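Home | Groups | Meetings | Minutes | Contact

Flurnisbridge Institute, Manipulation Methods Group
Minutes of the February meeting

Present: Emília Vrabec (chair), Iveta Charvát, Obadia Minja, Miloslav Urban (minutes)
By call: Chantal Sutherland
The meeting opened at 10:15 a.m.

1. Minutes of the previous meeting
Approved with one correction. Under item 3, "joint noise" should read "camera noise."

2. Results of the second simulation study (Oravec)
Iveta Charvát presented the results. The study asks whether a policy trained on rendered wrist views does better when the surface materials are changed between episodes. Two policies were trained on the same 1,595 simulated demonstrations. The first saw each task with one fixed set of wood, stone and tile textures. The second saw the same motions rendered again with textures drawn at random at the start of each episode.

Each policy was then run for 200 episodes in rooms that had been kept out of training. The fixed-texture policy completed 49. The random-texture policy completed 840 of the longer series of runs, but that series used a different episode limit, and the chair ruled that the two figures may not be placed side by side. A matched run of 200 episodes for the random-texture policy is to be made before anything is reported outside the group.

Obadia Minja asked whether the failures of the first policy had been sorted by cause. Ms. Charvát replied that this had been done only in part. Among the episodes reviewed, the most common failure was a wrong height estimate over broad wooden surfaces, with the fingers closing too early. Errors in sideways position were less frequent.

3. Grooves and recessed panels
The group discussed surfaces with a routed groove or a sunken panel. Mr. Minja noted that the shaded wall of a groove can look much like the edge of a board when seen from the wrist, and that random textures do nothing to separate the two if the lighting stays the same. He proposed that light direction be varied together with texture in the next set.

Dr. Vrabec was concerned that changing both at once would make the result hard to read. After discussion it was agreed to prepare three conditions: texture only, light only, and both. The demonstrations themselves will not be collected again.

4. Rendering and storage (Grarnon)
Miloslav Urban reported that the Grarnon server can hold the three new sets only if the raw depth files from the first study are moved. The move was approved. Depth files are to be kept until the written report has been accepted.

Mr. Urban also reported a fault in the export script, which wrote the gripper opening in the wrong units for part of the first study. The training data for the second study were checked and are not affected.

5. Written report
Ms. Sutherland will circulate a draft of the methods section. The title remains open. The name Dreranon is to be used for the benchmark throughout, and the older working name is to be removed from all tables.

6. Actions
Charvát: matched run of 200 episodes; complete the sorting of failures.
Minja: settings for the three lighting and texture conditions.
Urban: move depth files; correct the export script.
Sutherland: draft methods section.

The meeting closed at 11:50 a.m.

Attachment to item 3: simulated wrist view, gripper open over a wooden surface with a recessed panel.
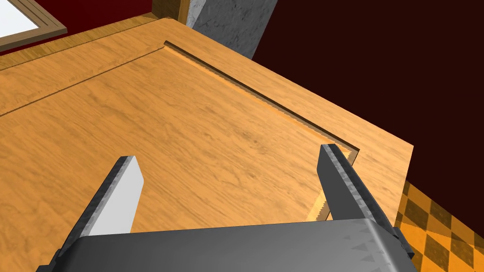
Chantal Sutherland, on reading the draft minutes, asked that her reservation under item 3 be entered. In her view the light-only condition should be run first, and the other two held back until its failures have been sorted in the same way as those of the second study. She does not object to the three conditions as agreed.

Related items
Minutes of the January meeting
Dreranon benchmark: task list and episode limits
Notes on wrist camera placement
Grarnon storage policy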